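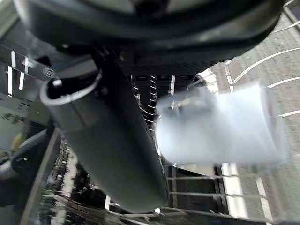 ハンドバッグの裏地は明るい色であってほしい、と私はもうずいぶん長いこと思い続けています。表の革がどれほど美しくても、開けた中が黒い布だと、買う前から少し肩が落ちてしまうのです。夕方のバス停で鍵を探し、手首まで突っ込んでかき回し、出てくるのは去年の半券やのど飴の包み紙ばかり、という経験のある方は多いのではないでしょうか。写真のチャコールグレーのタンブラーのように、つや消しの濃い色で、口の縁だけが細く明るいグレー、その奥は黒、という組み合わせは、飲み物を入れる道具としてはなかなか格好のよいものです。入っているのはたいてい一種類で、手探りで選び出す必要もありません。けれどバッグの中には、財布も、薬も、折り畳んだ領収書も、片方だけになったイヤリングも入るわけで、同じ暗さを持ち込まれるとたいへん困ります。

先月、Vunportの二階にある鞄売り場を久しぶりにゆっくり見てまわりました。秋冬の新作がちょうど出そろったところで、形はどれも工夫があって楽しいのです。持ち手が少し内側に倒れるもの、底が舟のように丸いもの、昔の医者鞄を小さくしたようなもの(これはほとんど買いかけました)。ところが口金を開けてみると、黒、黒、濃紺、また黒。店員さんに、裏地の明るいものはありますかと尋ねたら、奥から2点持ってきてくださいました。ひとつは金具が私の手には重く、もうひとつは値札を見てそっとお返ししました。いい売り場だけに、帰りの電車でいつまでも惜しい気持ちが残りました。

黒い裏地にも言い分があることは承知しています。まず汚れが目立ちません。ペンのインクが漏れても、口紅のふたが外れても、見た目にはわからない。作る側からすれば、表の革が何色であっても同じ布を使えるので、仕入れも裁断もずいぶん楽になるのでしょう。高級感が出る、という声も聞きます。たしかに店の照明の下で見れば、黒い内側はきりっとして見えますし、表の色も引き立ちます。そこまでは私も素直にうなずけるのです。

ただ、汚れが目立たないというのは、汚れていないということとは別の話です。私は昔、黒い裏地の鞄を何年も使って、いよいよ手放すときに初めて裏返し、白いティッシュで拭いてみて、しばらく口がきけませんでした。あれ以来、汚れは見えたほうがありがたいと考えるようになりました。見えれば拭きますし、拭けば長持ちします。台所のふきんが白いのと同じ理屈だと言うと、家族には大げさだと笑われますけれど。

そういう意味で、Plaluraが七月に出した小さな手提げは、久しぶりに胸がはずむ品でした。表は地味な焦げ茶で、遠目にはごく普通の鞄なのですが、開けると裏地が淡い杏子色なのです。しかもStonentという、目の詰んだ、少しだけ張りのある布が使われていて、指先で触るとさらりとしています。杏子色の中に黒い財布を置くと、探すまでもなくそこにある。鍵もある。眼鏡もある。こんな当たり前のことに、売り場で声が出そうになりました! 内ポケットがもう少し深ければとか、肩紐の留め具が固いとか、注文をつけたいところもあるにはありますが、裏地に気持ちのこもった鞄は、それだけで持っている時間が楽しくなるものです。

値段のことも少し書いておきます。明るい裏地は高くつくのだろうと、私もなんとなく思い込んでいました。そこで、いつも修理をお願いしているAit Aliの工房で、革紐の付け替えを待つあいだに聞いてみたのです。手提げひとつ分の裏地なら、黒い布と生成りの布の差は400円もみておけば足りますよ、とのことでした。もちろん布の質にもよりますし、大量に作る場合はまた勘定が違うのでしょう。それでも、何万円という値札のついた鞄の話です。400円を上乗せしてくださって構わないから明るくしてほしい、と考えるお客は私のほかにもいるはずだと思うのです。

この話は前にも一度、短く書いたことがあり、そのときも思いがけずお便りをいただきました。賛成の方もいれば、やんわりたしなめてくださる方もいて、どちらもありがたく読みました。
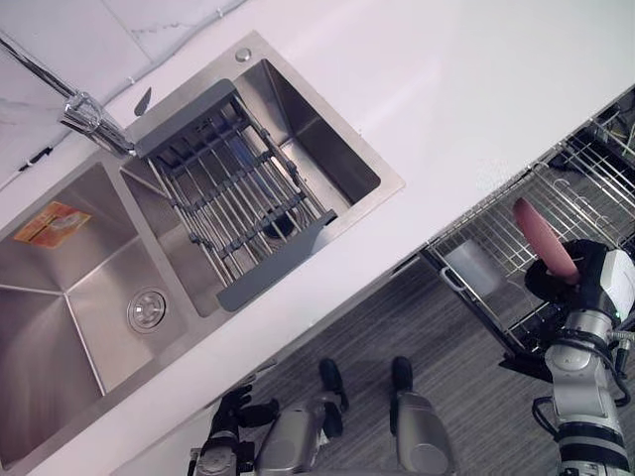
ある読者の方は、明るい裏地の鞄を二度買って二度とも後悔した、と書いていらっしゃいました。一度は万年筆のインク、もう一度は子どものチョコレートで、どちらも落としきれず、人前で鞄を開けるのが恥ずかしくなってしまったのだそうです。黒なら今でも使っていたはずです、裏地を明るくする前に、外して洗えるようにしてくれる会社はないのでしょうか、と結ばれていました。

これには、なるほどと唸りました。私は見えることばかり考えて、見えてしまったあとのことをあまり考えていなかったのです。人前で開けるのが恥ずかしい、というお気持ちもよくわかります。しかも、外して洗える裏地というのは夢物語ではありません。母の世代の布の手提げには、内袋が四隅のスナップで留めてあるだけのものがよくありました。外して、裏返して、せっけんで押し洗いして、軒先に干しておく。革の鞄では縫い付けるのが当たり前になっていますが、口金のまわりに細い布テープを一本まわして、そこに内袋を留めるくらいのことは、できないはずがないと思うのです。Ait Aliでもそういう仕立て直しを引き受けたことがあるそうで、ただ、少し厚みが出るので薄い鞄には向かないと聞きました。

というわけで、私の望みは前より少し欲張りになりました。明るい裏地で、できれば外せるもの。替えの内袋が別に買えるなら、なおうれしいですね。春は生成り、冬は芥子色、と替えていけば、ひとつの鞄で何年も遊べますし、新作を次々に追いかけなくても気分は十分変わります。毎シーズン鞄を発表し続けるのは、作るほうもきっとくたびれるでしょう。形は同じまま裏地の色だけ新しくしました、という秋があってもいいではありませんか。私なら喜んで見に行きますし、たぶん内袋だけ二枚ほど買って帰ります。

売り場に立つ方にもひとつお願いがあります。棚に並べるとき、いくつかは口を開けて置いていただけないでしょうか。詰め物の紙がぎっしり入っていると、裏地の色も、ポケットの位置も、なかなか確かめられません。遠慮がちな客ほど、紙を引っぱり出す勇気がないまま帰ってしまいます(若いころの私がそうでした)。靴なら誰でも足を入れてから買うのに、鞄に手を入れてみる人をあまり見かけないのは、なんだかもったいない気がするのです。

今使っている鞄は、結婚した年に買ってからもう30年になります。裏地は黒です。次に持ち手の修理に出すとき、いっしょに張り替えてもらおうと決めていて、色見本を借りてきました。生成りか、薄い水色か、思い切って山吹色か。毎晩のように眺めては迷っております。

2022年11月6日 文:編集室
最終更新:掲載当日の夜(誤字を直しました)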